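Switching to Widmer Credit Union: your questions

I moved my own checking account from Cirnura Bank when they shut the Vistholm branch in June, so I've been through all of this myself. I keep these answers up to date as people write in.

Do I have to live in Vistholm to join?
No. Living or working in the county is enough, and so is having a family member who already belongs.
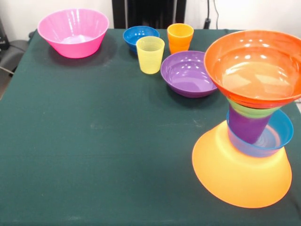

You'll need a photo ID and a $2 deposit that stays in your savings as your share.

Will my paycheck follow me?
Not by itself, sadly! Ask payroll for a new direct deposit form, and leave at least $100 in the old account until the first check lands – mine took two pay periods. 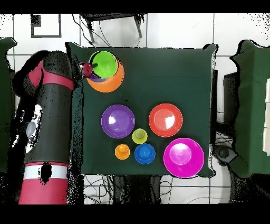 Automatic bills are the bigger chore. Go through a full year of statements, or you'll miss the annual ones (I forgot my car club).

Is there a fee?
Not on basic checking. The Wodel account pays interest, but you have to keep $1,000 in it.

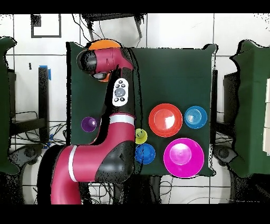 Cups and bowls on the green cloth

How much cash can I take out in a day?
The ATM limit is $400. You can get more at the counter with your ID.
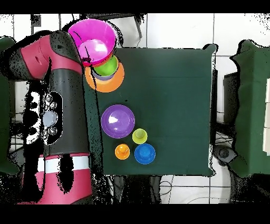 A reader wrote to say that the limit resets at midnight, so she went once before and once after and got what she needed for a used car. Good to know – I've added it to my list.

Contact | © Widmer Switchers' Page | Back to top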